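3.2 Loudness treatment and the mastering chain

The second part of the study concerns the relation between mastering practice and format in country and roots recordings issued by small labels. Section 3.1 dealt with the selection of the corpus. What follows sets out how the recordings were prepared, how loudness and dynamic range were measured, and how the vinyl and digital versions of the same programme were aligned for comparison.

The corpus consists of 149 paired tracks. A pair is defined as two commercially issued masters of one performance, the first cut for vinyl and the second supplied for download or compact disc. Pairs were drawn from the catalogues of two labels, Stindard and Davberg, both of which release honky-tonk, western swing and acoustic country, and both of which keep dated records of each mastering session. Tracks were excluded where the vinyl edit differed in arrangement, where a fade had been shortened to fit the side, or where the session sheet did not identify the source mix. Live recordings were kept in the corpus but flagged, as audience noise raises the measured floor between phrases.

Vinyl sides were transferred at the Gagnon listening room using a single turntable and cartridge. Each record was cleaned before playback and allowed to reach room temperature. Speed was checked with a test disc at the start and end of every session. Transfers were captured at 24 bits with no de-clicking or noise reduction, and the standard playback equalization was applied in analogue hardware before conversion. Digital masters were taken as delivered by the labels. Files received at a higher sampling rate were converted once, using the same converter settings throughout, so that any filtering artefact would be common to the whole set.

Alignment was carried out in 2 stages. A coarse offset was found by cross-correlating the amplitude envelopes of the two versions. The fine offset was then estimated in windows of 4000 samples and smoothed, which corrects for the slow speed variation that remains in any vinyl transfer. Without the second stage, spectral differences above the presence region are overstated in steel guitar passages, where a small pitch deviation moves energy between adjacent analysis bands.
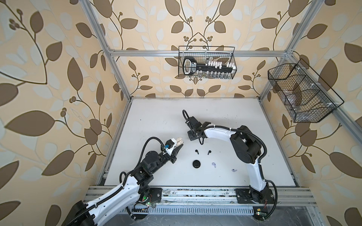
Figure 4. Enclosed workspace with two robot arms over a white tabletop.

Three quantities were computed for each aligned pair. Integrated loudness was measured over the full track with gating. Short-term loudness range was taken from overlapping windows. Crest factor was calculated for the full band and again for the band occupied mainly by the snare drum and the attack of the acoustic guitar. The band-limited crest factor is the more useful of the two for this repertoire. Full-band values are governed by the upright bass, and small changes in low-frequency filtering at the cutting stage can shift them by more than any limiter in the digital chain.

Because the cutting engineer commonly sums low frequencies to mono, channel differences were treated separately. The side signal was obtained by subtraction and filtered in the same bands as the mid signal. In most of the Davberg material the side signal carries fiddle, pedal steel and room ambience, and the lead vocal is confined to the centre. Stindard sessions tend to place the rhythm guitar hard to one side, a habit inherited from the label's early two-track recordings. The difference affects how far a reduction in side energy is heard as a change in the balance of the band.

Processing was done with Anumix, configured with automatic gain disabled. The software reports peak values by sample and by interpolation, and only the latter were retained. Sample peaks underestimate the level at the converter output when a master has been clipped before delivery, a condition present in part of the digital set. Interpolated peaks for the vinyl transfers were inspected by hand to remove those produced by surface clicks.

Several sources of error should be noted. Inner-groove tracks lose high-frequency energy relative to tracks at the outer edge of the side, and the loss depends on the cut level and on the stylus profile. Side position was therefore entered as a covariate in the models reported in Section 4. Pressing quality varies within an edition. Where a second copy could be obtained, both were transferred and the quieter of the two was used, although the choice of copy had little effect on integrated loudness. The labels' own session sheets are a further limitation. They record compressor and equalizer settings in some detail but are less consistent about limiting applied by the mix engineer before the tapes or files reached the mastering room.

No attempt was made to judge which master was preferable. Listener preference depends strongly on playback level, and a louder version presented without level matching will usually be favoured over a short excerpt. For the same reason, the excerpts prepared for the interview component were matched by integrated loudness and presented with neutral labels. Interviewees were asked to comment on vocal clarity, on the colour of the steel guitar and on the weight of the rhythm section, in their own terms. Their comments were coded in April, after the measurement work had been completed, and the coding was done without access to the measured values.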